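Zora Police Scanner Radio: Seven Months of Listening

I bought the Zora back in February, and I have wanted to write it up ever since, because it has changed how I follow the local crime news. I cover nothing professionally. I run a small neighborhood page for the Pritchard side of town, and before this I was waiting for the Civberg paper to post its police log two days after everyone on the block had already heard a worse version of it.

The Zora is a handheld digital scanner. Mine cost $329 with the belt clip and the short antenna. That's a lot for a radio, and I went back and forth on it, but the old analog set I had from a yard sale went silent when the county moved to its new system. The Zora picked up county dispatch the first evening. I sat in the kitchen with my dinner going cold, listening to a deputy read out a license plate, and I was completely hooked!

Setup is easier than I feared. You type in your zip code, it loads the nearby agencies, and you switch off the ones you don't want (I dropped public works right away). It holds 400 channels. I use 38 of them, and most nights I'm really down to four: county sheriff, city police, fire, and the highway patrol out by Trundatcombe.

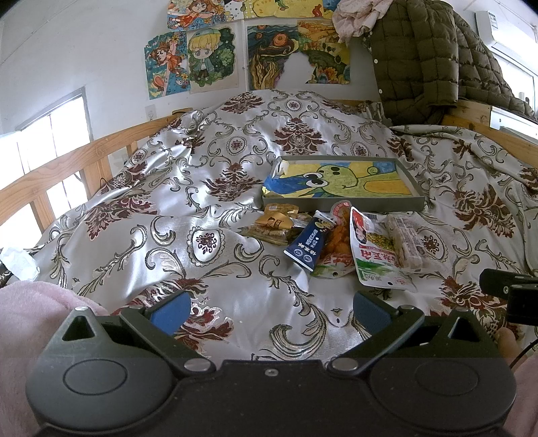 Sound is where it beats everything else I've tried. Dispatchers talk fast and officers mumble, and on my old set I lost half of every address. The Zora has a setting called Voice Lift that brings up the quiet side of a call, and it works so well that I leave it on all the time. There's also a replay button that gives you back the last 4 minutes. When the pharmacy on the Trundatcombe road was broken into this summer, I replayed the first call three times and got the cross street right before I posted a word.

Which brings me to the one thing I'd tell any new owner. A scanner call is a report, and plenty of them fall apart once somebody gets there. "Shots fired" is fireworks more often than you'd think. I never post names or house numbers, and I wait for the department's own release before I call anything a robbery. Check your state's rules about using one in a car, too - they vary a lot. And some departments encrypt their channels, which no scanner at any price will get you past. Ours still keeps main dispatch open, but tactical is closed and you just won't hear it.

Complaints? The battery door is stiff enough to cost you a fingernail. The screen is hard to read in sunlight, and the manual is mostly about a different model. Battery life is fine, a full evening and then some, though I keep it plugged in by the bed.

I still love it. If your county's channels are open and you care what is going on past your own porch, get one, and spring for the longer antenna while you're at it - mine pulled in the Civberg fire channel from the back bedroom, where the short one only gave me static.

Posted Sep 20, 2021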